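Porta aberta, almoço grátis e um formulário: uma manhã na Rádio Novwood

Publicado em 2021-04-03

O convite chegou por e-mail, com três pontos de exclamação no assunto. A Rádio Novwood, a mais ouvida de Jusville (segundo a própria Rádio Novwood), abria as portas aos ouvintes para mostrar como se faz o programa da manhã e, de caminho, sortear um almoço para o escritório inteiro de quem aparecesse. Inscrevi-me. Gosto de rádio, desconfio de sorteios e tinha a manhã livre.

A estação fica no segundo andar de um prédio de escritórios na estrada para Civthorpe, por cima de uma loja de colchões. Não há placa na rua. Há um autocolante no intercomunicador, meio descolado, e foi por ele que nos guiámos. Subimos em grupos de quatro, cada grupo com um intervalo que no convite era de dez minutos e na prática foi de vinte e cinco. Enquanto se esperava, era preciso preencher um formulário: nome, telefone, empresa, número de colegas, «outros interesses comerciais». Perguntei para que servia este último campo. A rapariga da entrada respondeu que era facultativo. No papel tinha um asterisco.

Quem nos recebeu lá em cima foi Heather Tuhiwai, directora de programação, simpática e despachada, com o hábito de falar como se estivesse sempre a dez segundos do noticiário. Explicou que a estação recebe 200 inscrições por semana para o almoço do escritório. Quis saber quantas delas vinham de pessoas que ouvem mesmo o programa. Disse-me que essa era uma boa pergunta e passou à sala seguinte.

O estúdio principal é mais pequeno do que se imagina e muito mais quente. Dois microfones, três monitores, uma mesa de mistura com fita-cola em cima de dois botões. O locutor da manhã não estava. A voz dele, essa sim, saía das colunas do corredor a dizer que estava um belo dia em Jusville e que as linhas estavam abertas. Uma senhora do meu grupo perguntou se aquilo era gravado. A resposta foi que «partes do programa são preparadas com antecedência». A senhora insistiu: que partes? As intervenções, as transições e a previsão do tempo, ficámos a saber. Sobravam as notícias, que vêm de uma agência, e a publicidade.

Nada disto é escandaloso, e meia indústria trabalha assim. O que me custa a engolir é o «ligue agora» dito por alguém que gravou a frase na véspera. Liguei, por curiosidade, ainda no corredor. Tocou até cair.

Passámos depois pelo departamento comercial, que ocupa mais espaço do que os dois estúdios juntos e tem melhor luz. Foi a parte mais franca da visita. Um quadro na parede mostrava a campanha do almoço como produto à venda: o restaurante Stubbs fornece a comida e recebe em troca 50 menções por semana, mais a leitura em antena do nome da empresa vencedora. O escritório que ganha almoça de graça; a estação fica com os contactos de todos os que perderam. Tuhiwai não o disse por estas palavras, mas também não discordou quando eu as disse.

O regulamento estava afixado ao lado da máquina do café, em letra que obrigava a tirar os óculos ou a pô-los. Li-o todo, para impaciência do grupo seguinte. O almoço é para um máximo de doze pessoas, só em dias úteis, só na zona servida pelo restaurante, com bebidas não incluídas. Quem trabalha em Civthorpe fica de fora, embora a rádio se ouça lá perfeitamente e o anúncio nunca mencione o pormenor. Sugeri que o mencionassem. Tomaram nota, ou pelo menos alguém escreveu qualquer coisa.

Justiça seja feita à técnica. O engenheiro de serviço, que pediu para não aparecer com nome, mostrou-nos o armário dos equipamentos e falou durante um quarto de hora sobre compressão de áudio, falhas de energia e um emissor que em Setembro ficou calado uma tarde inteira sem que chegasse uma única reclamação. Contou isto a rir. Eu, no lugar da direcção, não me ria tanto, sobretudo com 300 cartazes espalhados pela cidade a prometer «a companhia de quem trabalha». 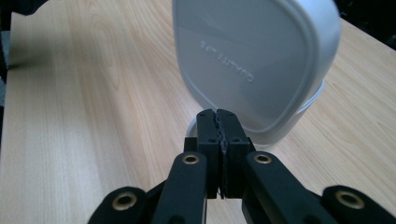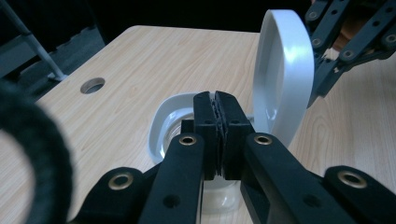
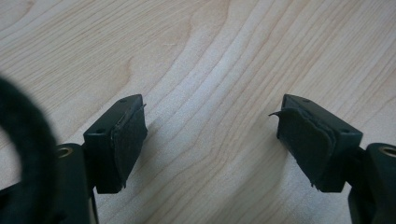 O sorteio fez-se ao meio-dia, no corredor, com os papéis dentro de um saco de pano. Ganhou uma firma de contabilidade cuja representante já tinha saído, e a regra da presença obrigatória, que de manhã nos fora repetida duas vezes, deixou de ser obrigatória. Houve quem protestasse baixinho. A todos os outros coube uma caneta e um vale de desconto no Stubbs, válido de segunda a quarta, não acumulável.

Voltaria? Ao armário do engenheiro, sim, e com mais tempo. A visita é gratuita e dura pouco mais de uma hora, descontada a espera nas escadas. Quem levar crianças deve saber que não as deixam falar ao microfone, ao contrário do que o convite dava a entender; havia dois miúdos à minha frente que tinham ensaiado uma piada e voltaram com ela para casa. O estacionamento é o da loja de colchões, que o reserva a clientes e tem um aviso bem visível sobre o assunto.

Quanto ao formulário, deixei em branco o campo do asterisco. Nessa mesma tarde recebi duas chamadas: uma a propor-me um pacote de publicidade para pequenas empresas, outra a perguntar se estava satisfeito com o meu colchão.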